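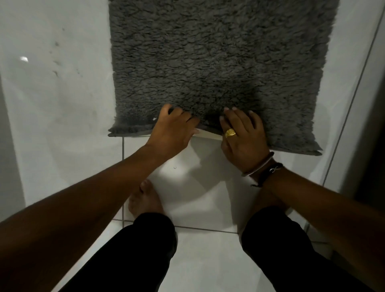
*Page last changed: 14/05/2026*

**Zastel's Pinus method teaches robots soft jobs from a person's point of view**

I've spent a good part of this spring thinking about bath mats, and I'm delighted to say we have a result to show for it! I'm Corina Pfister, and I lead the small team at Zastel behind Pinus, our way of training household robots from head-height recordings of people doing ordinary chores.

Rigid things like mugs are fairly kind to a robot. A shaggy mat is a pig. It folds where you didn't ask it to, the pile hides the edge, and your own hands cover the bit you most want to see. So Pinus learns from the hands first (where the fingers go, when they pinch, when they flatten out) and works out the cloth from there.

We trained it on nearly 3,000 short recordings, then ran 300 trials in April on our two-armed test robot, Bemosier. It laid the mat flat and square in 161 of them. Our older method, which tracked only the cloth, managed 12 from the same starting positions. I made the team run the count again before I believed it.
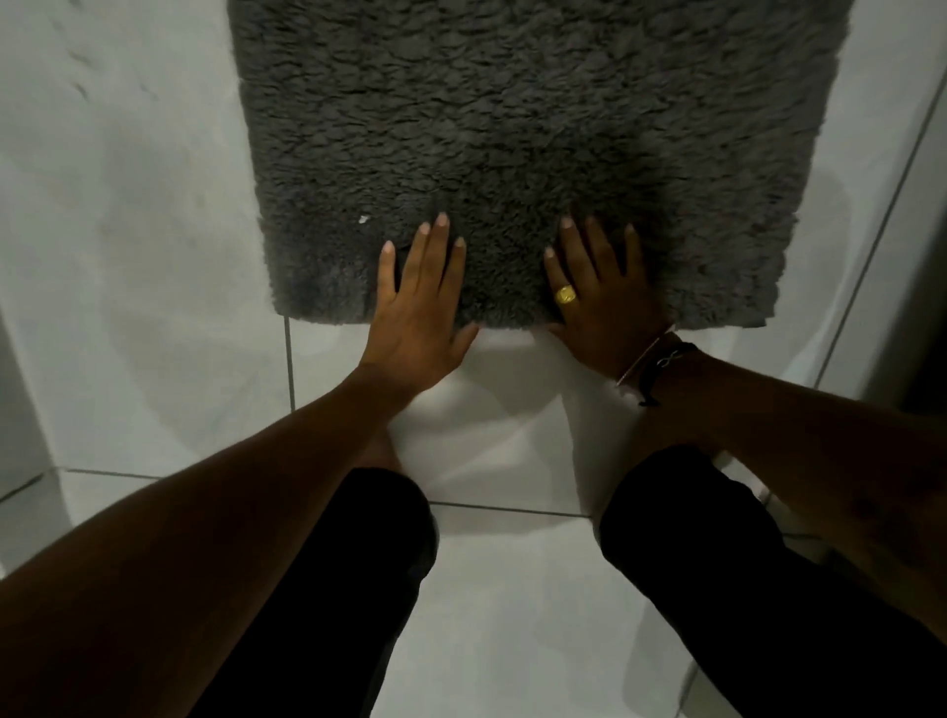
*Both hands spread on the lower edge of a shaggy grey bath mat.*

There's plenty still to fix. Bemosier is slow, and it gets muddled when a corner is tucked right under (so do I, some mornings). We've also only tried hard floors so far, and I'd love to see how it copes on carpet.

Next we're moving on to towels and fitted sheets with our partners at Ayele, who have been very patient with my emails. The full write-up and the trial results are free to anyone who asks, and I'm happy to talk to reporters, students or anyone else with a stubborn mat.

**Press contact:** Corina Pfister, Pinus project, Zastel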